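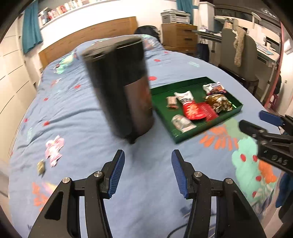
Snacks in the Bedroom: Speaker Notes

Apr 6, 2026
By Qiuyue Yin

Opening
Good evening, and thank you to Natalie Penrose for inviting me. My talk is short. I want to speak about eating in bed, and how to keep the bedroom pleasant when you do it. (Pause. Ask who had a snack in bed this week. Wait for hands.)

One tray, one place
In my home the rule is simple: food stays on the tray. Look at the green one on the duvet. It is shallow, but it has raised sides, and this is enough to keep small packets together. Bars, sweets, a box, all in one place. When you want to sleep, you lift one thing and the bed is free.

Point to the left side of the bed. A pink and white wrapper and a little gold packet are lying outside the tray. With a patterned duvet like this one — red dots, orange leaves — small things are easy to miss. I ask my family to check the cover with the hand, from the pillow down to the feet.

Tall containers
The black container with the lid is standing directly on the duvet. A mattress is soft, so I prefer to put tall things on the floor or on a shelf. (Tell the story of the tea tin in March. Keep it short!)

The weekly check
I take everything out of the tray and read the dates. What we did not eat in two weeks goes back to the kitchen. I wipe the tray and let it dry before I fill it again.

If somebody asks about mice: closed packets only, and no open bag during the night.

Questions
Leave ten minutes. Natalie will carry the microphone. Remind people that the handout is by the door — 77 copies, so one for each family, please.

Contact: Qiuyue Yin, Pakia Home Evenings | Copyright 2026 Pakia | Back to top

Related talks
Folding a Duvet Cover Alone
Books Above the Bed: Which Shelf Is Safe?
Small Wardrobes for Two People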